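To: Jellard Home Servers list
Subject: Re: Moving the Holer archive off the old tower

On a morning in April, a list member wrote:
> We have the same setup as you did, an old desktop sharing out
> two drives to the whole office. Backups run overnight to a USB
> disk. My question is whether it's worth copying everything to a
> new machine, or just moving the drives over as they are. Also,
> how long did the copy take, and did you keep the old folder names?

I'd copy. Moving the drives is faster, but you carry over whatever is wrong with them, and you lose the chance to compare the two sets afterward. We copied, and then ran a checksum pass on both sides before anyone was allowed to save to the new share.

The copy took 17 hours over a plain network cable. Most of that was the scans from the Kelmendi office, which are small files and a lot of them. Large files went through quickly. If I did it again I would pack the scan folders into archives first, move those, and unpack on the other end.

The checksum pass turned up 40 files that didn't match. All of them were spreadsheets that somebody had open when the copy went through. We copied those again in the evening with the share set to read-only and they came out fine.

On folder names, we kept them. I wanted to clean them up, and I'm glad I was talked out of it. The Grolterum billing program has full paths stored in its settings, and there are more than 100 links in the old invoices that point to the same place. Rename later, one branch at a time, if you must.

One thing to check is permissions. Ours did not come across with the files, and for a morning everyone could read the payroll folder. Set those up on the empty share first, then copy into it.

Desktop tower with the side panel off:
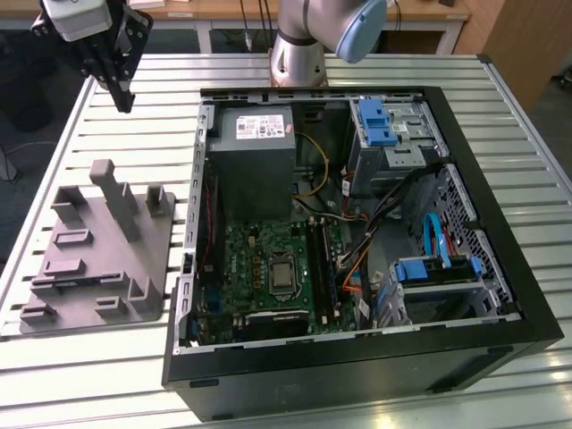
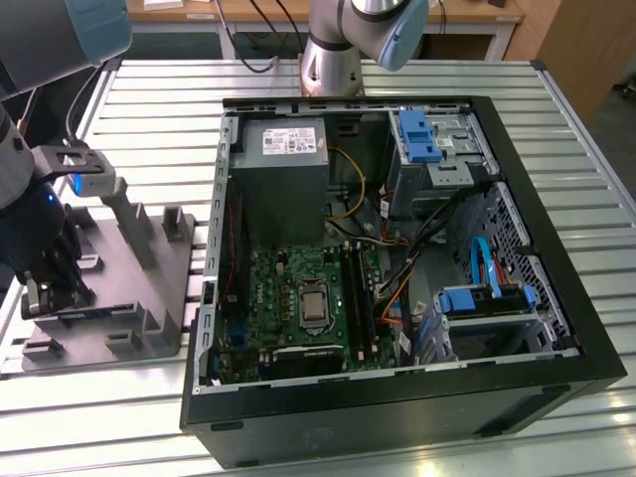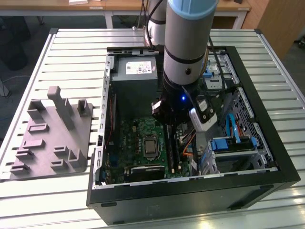

As for the overnight backup, a USB disk that stays plugged in will get hit by anything that hits the server. We rotate 2 disks now and one of them is always at the Holer building. It's a short walk and it gets skipped sometimes, but the worst case is a week of lost work - we can live with that.

I have the copy script and the checksum script if you want them. They are short and not very well commented. The paths at the top need changing, and the log goes to the home directory unless you tell it otherwise. Let me know what system the new machine will run and I'll send the right version.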